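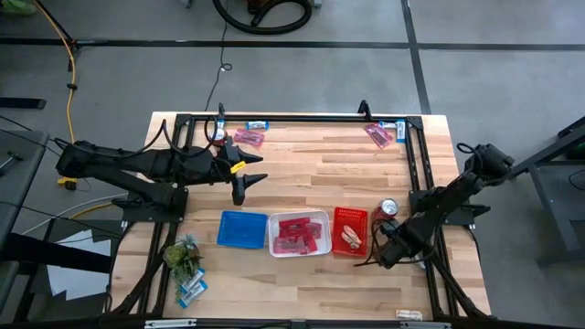

Photo: Lambrechts

Marijke De Graaf keeps the maintenance log for the two-arm sorting cell at Lambrechts in a hardcover notebook, one line per job. The last entry when we spoke was number 131. It reads "left elbow loop, retied, 40 mm slack".

De Graaf is the cell technician. She did the original build with one other person and has looked after it since. The cell is a bench with an arm on each side, both mounted on rails, and it is used to pick small packaged goods and place them in open containers. Control runs on a scheduler called Bandik. The task files are written by a separate group, and De Graaf has little to do with them.

"My part ends at the fingertips," she says. "What they ask it to pick is up to them. I look after whether it goes where it's told."

We talked for most of a morning, mainly about mounting, cables and grippers, in that order, which she says is also the order in which she checks things when a fault comes in.

The frame came first. The rails were bolted down and squared before the arms were delivered, and she measured the diagonals of the rectangle several times over two days. The wooden top went in afterwards. Each arm stands on a base plate, and each base plate sits on its own pair of rails, so an arm can be moved toward the near or far side of the bench without lifting it off.

"People ask why we didn't bolt the arms straight to the wood. Wood moves. In February, with the heating on, this top is narrower across the planks than it is in a wet summer. I can live with that under a basket. I can't live with it under a base."

She does not move the bases often. When she does, the procedure takes most of an hour. The arm is parked low with its weight toward the middle of its own plate, the power is taken off, and the clamp bolts are loosened in a cross pattern. The plate is slid to a scribed line and the bolts are brought back up in three passes. After that comes recalibration, which she insists on even if the plate has gone back to the same line.

"A scribed line is as wide as the scriber. That's a few tenths at the base, and at the end of the arm it's a good deal more. You see it when a finger comes down on the rim of a container where yesterday it cleared."

Calibration is done by touching off. A pointed pin is fixed in a block at a known place on the bench and each gripper is brought to it from several directions. The readings are compared, first for each arm alone, then between the two. The second comparison is the one that gives trouble. Each arm can be right by its own account and still disagree with the other about where the middle of the table is.

"If they disagree by more than a millimetre, I stop and look for something mechanical. It's tempting to enter an offset and go home. I did that once in the first month. The offset was hiding a loose bolt on the right base plate, and the bolt kept getting looser. I was changing the offset every second day before I put a wrench on it."

She now checks the base bolts before every calibration. They are marked with a stripe of paint across the head and onto the plate, so a bolt that has turned shows a broken line.

Cables take up more of the notebook than anything else. Both arms carry an outside cable in an open loop above the arm, and the loops look untidy to visitors. De Graaf has been asked more than once to strap them down.

"You can strap them down. Then the wrist turns all the way around and something has to give, and it won't be the motor. The loop is there so the cable bends over a long length. Tie it tight and it bends in one spot. Same spot, every cycle."

The size of the loop is set by moving the arm by hand to its two worst positions. One is folded right back with the elbow outside the edge of the table. The other is stretched across the bench with the wrist turned as far as the software allows. In the first, the loop must not hang low enough to catch on the elbow. In the second, there must be 40 mm of slack left at the tie point. She checks this with a strip of card cut to length.

The thinner wires at the wrist are a different problem. They have less stiffness and tend to lie wherever the last move left them. De Graaf would like a proper sleeve there, and tried one made by Gisico. It kept the wires together but stiffened the bundle, and the right arm began to report a small load at the wrist when it was holding nothing. She took the sleeve off after a week.

"So we're back to loose wires and a rule. The rule is that before you start a run you look at the wrist and you put the wires on the outside of the gripper. It's written on the first page of the log."

Grippers are serviced every 1000 picks. Bandik keeps the count for each arm and puts a notice on the screen when one is due, but does not stop the cell. De Graaf prefers that. A stop in the middle of a run leaves an arm hanging over the bench, sometimes with a packet in it.

The service itself is short. The fingers come off, the faces are wiped with alcohol, and the tips are laid on a flat plate to see whether they still meet. Soft drink cans are hard on the tips, she says, less from weight than from the shape. A tip that lands slightly high on the shoulder of a can is pushed outward, and after enough of that the pair closes with a gap at the end. Cans can still be picked with a gap. Thin packets can't.

"That's how you hear about it. Somebody says it's missing packets. They think it's a vision problem, and they'll spend a day on lighting. I ask them to close the gripper on a sheet of paper and pull. If the paper slides out, it's mine."

Plastic film has its own effects. Fine dust from printed wrapping collects at the base of the fingers, where there is still a trace of grease, and makes a paste. She removes it with a nylon brush. She does not use compressed air near the gripper mechanism, having once driven the paste further in and spent an afternoon getting it out.

The containers are ordinary plastic. There is no fixture holding them to the table. De Graaf argued for one early on and lost, on the grounds that the task group wanted to be able to turn and shift them between runs. She has come around to part of that view.

"With a fixture, the arm would knock a rim and the force would go into the gripper. Loose, the basket moves a bit and you get a bad placement. I'd sooner fix a bad placement than a finger. But I want it known that the placement faults from a bumped basket aren't counted against the arms."

She has a similar position on the goods that end up along the rails. Items that are dropped or pushed to the sides during a run stay there until the run is over, provided they are not in the path of a base plate. Before any base is moved, the rails are cleared and wiped. A packet under a clamp would not stop the plate from sliding, but it would lift one corner.

The worst fault in the log is number 7. The left arm had started to sag slightly when powered off and came back each morning with its elbow lower than it had been parked. De Graaf replaced nothing for three days and wrote down the height of the elbow at closing and at opening. The drop was steady. She then swapped the power supplies between the two arms, which changed nothing, and finally opened the shoulder cover. A brake connector had been seated but not latched.

"It made contact most of the time. That's the worst kind. I pushed it home with my thumb and it clicked. Three days of measuring for one click."

Since then, every connector she opens is tugged after it is closed, and the tug is recorded. The notebook has a column for it. New staff from Uko, the contractor that covers the cell when she is on leave, are shown the column on their first day and asked to fill it in even if the job seems too small to bother with.

Asked what she would change, she names the floor before the machine. She wants the cables that run from the equipment behind the bench carried overhead, so the floor can be swept without anyone having to lift a cord. She would also like a second set of fingers for each arm, already measured, so a gripper service could be a swap and the cleaning could be done later at her desk.

The fingers have been approved. The overhead run is still waiting for a quote, and until it comes she coils the spare length by hand at the end of each shift. The next calibration is booked for Wednesday, April 29, 2026, after the right base is shifted one bolt spacing toward the near rail at the request of the task group. She has already cut a new card for the cable loop.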